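How to set up a table-setting task for a two-arm robot

Print this page | E-mail to a friend

People keep asking me if a machine can set the table yet. My answer is "sort of, and it's great fun to find out how much." A place setting is one of the best chores to start with, because everything on it is familiar and every piece is a different sort of problem. I've been at it since July with a pair of arms on a bench, and these are the steps I'd give anyone who wants to try.

Step 1: Choose your dishes

Go to the kitchen aisle and pick plastic in plain, bright colours. You want a plate, a bowl, a cup, a tray, a cloth napkin and cutlery with coloured handles. Colour helps the software tell one piece from the next, and it helps you too when you're going back through 438 tries at the end of the day! 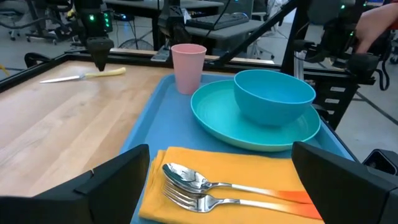 Spoon and fork on the napkin, with the knife still on the table.

Step 2: Write down what "done" means

Do this before you switch anything on. Ours says: napkin on the tray, bowl on the plate, cup upright, spoon and fork side by side on the napkin. Be fussy about it. If a fork pointing the wrong way counts as a pass in the morning, it has to count in the afternoon as well.

Step 3: Start with the bowl, leave the cloth for later

A bowl has a rim, and a rim is a gift to a two-fingered gripper – one finger in, one finger out, close, lift. Cloth is another story. It slides, it bunches up, and it never lies the same way twice. Fold the napkin into a firm rectangle yourself for the first while and only ask the arm to move it. Folding can wait until you've had a few wins.

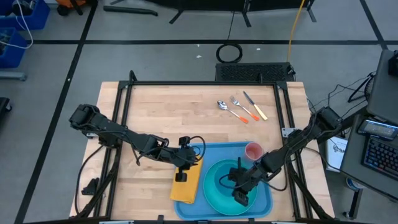 Can a robot set the table faster than I can?
Not yet. A person lays one place in a few seconds without thinking, and our best full run took 46.

Step 4: Share the work between the arms

It's tempting to have one arm do everything while the other sits there. Please don't! Give each arm its own side, then pick one or two moves where they have to cooperate. Wálter Cuadros, who taught me most of this at the Katby workshop, has his learners run each arm alone first, then both together at half speed. I'd copy that exactly.

Step 5: Stack slowly

Stacking looks easy and fools everybody. The upper bowl has to come down level, and the fingers have to open without dragging it sideways. Lower it until it touches, pause, let go, then go straight up.

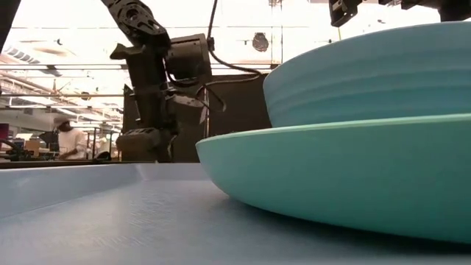 If the stack ends up crooked, check your release height before you touch anything else. We lost a whole afternoon to software changes when all we needed was to come down 6 millimetres further. Once the release is right, move the starting spots a little and go again. A robot that only manages when every dish is in its favourite place hasn't learned the chore.

So, would I have one in my own kitchen? Not this year. But I've watched a fork go down neatly beside a spoon and cheered out loud, and I'd love to hear how yours goes.

Shares: 46 | Comments: 2

Contact | Copyright Katby Workshop | Back to top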